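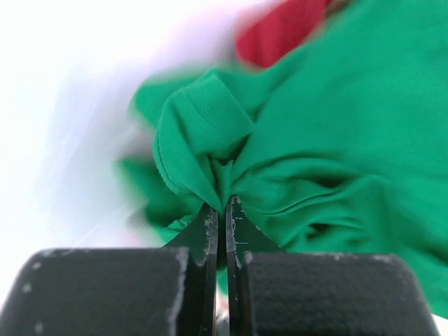 Cloth sorting project, notebook
Oct 7, 2018
Entry by Indrek Koppel

Continuing the cloth sorting work for the Skadard student challenge. Goal for this session was to settle the pinch height and get the grip check working well enough that the first-years can run it without me standing there. Arm and table set up as per the last entry, white surface, camera on the wrist.

Pinch height

Started with the green cloth because the hem and weave are easy to pick out in the wrist view. The grasp at the top of this page is the sort we want to be getting: fingertips closed on a gathered fold, loop of cloth standing up above them, stitched hem running down one side of it. The red cloth is partly under the green at the top, so it also shows what the segmentation has to deal with when two colours touch.

Going in too high gives a grip on a few threads and the cloth slides out when the wrist turns. Too low and the tips press on the table and the arm throws a force fault. Murthy's planner (the one we inherited from last year's group, file names and all) sets height from the highest point it can find in the cloth. That works on a big crumple and fails on a flat patch. I've changed it to take the median over a small window and then go down a fixed offset. The offset lives in the config file now. Please don't hard-code it again.

Still not happy with it on doubled-over hems. The stiffness there pushes the fold sideways as the fingers close.

Fingers

Both fingers are scuffed, and the inner faces have scratches and chipped edges near the tips. I had been blaming the planner for slips that might be coming from this. The options are:
- sand the inner faces and keep going
- print a new pair in the Pralby filament
- stick thin rubber on the inner faces and redo the closing distance

I favour the rubber, mainly for the grip on thin cotton. It will change the closed position so the zero has to be redone afterwards. Instructions for that are in the front pocket of this notebook, the yellow sheet, second side.

Until that's done, nobody should compare slip numbers from today with anything recorded later.

Grip check

The check looks at a patch directly above the fingertips and decides whether there is cloth in it. First version used colour only, and it called shadow "cloth" whenever the fold was dark underneath. Looking at the picture again, the material between the tips is deep in shadow while the flap above is bright, so one threshold was never going to cover both. Second version uses brightness-normalised colour plus a simple texture measure. The flap is in the sharpest focus and you can pick out the weave lines there, so texture is a decent cue at that distance. The lobes off to the left are blurred and it ignores them, which suits us fine.

Labelled set after clean-out: 900 images in, 883 kept. The ones removed were duplicates from when the logger wrote the same image twice. Logger bug is fixed. If you copied the set before today, delete it and copy it again.

Ran the new check on a held-back group of 30. It got 12 wrong on the old threshold and I didn't have time to do the full run with the new one, so no number for that yet. Hernell board was dropping its connection towards the end and I stopped there. Swapped the USB cable, same fault. Might be the hub.

Team things

The rules document says the cloths must be sorted by colour into separate trays, and that a cloth hanging over the edge of a tray counts as unsorted. We've been practising with the release too high. Whoever is on motion next, lower the release point and put a short pause before the fingers open.

I'd also like everyone to write up their own runs here, even the bad ones. A line or two and the config version is enough. There are four pages earlier in October with plots taped in and no axis labels, and I can't tell what was measured.

To do
- rubber on fingertips, redo the zero
- full run of the grip check, new version, write the result under this entry
- add red and green overlapping cases to the labelled set
- try another hub for the Hernell board
- test the median window on a flat single layer
- lower release height
- ask whether we can have the bench by the window, the overhead lights put a hard shadow under the wrist

Config saved as the current default on the lab machine. Arm parked, power off at the wall.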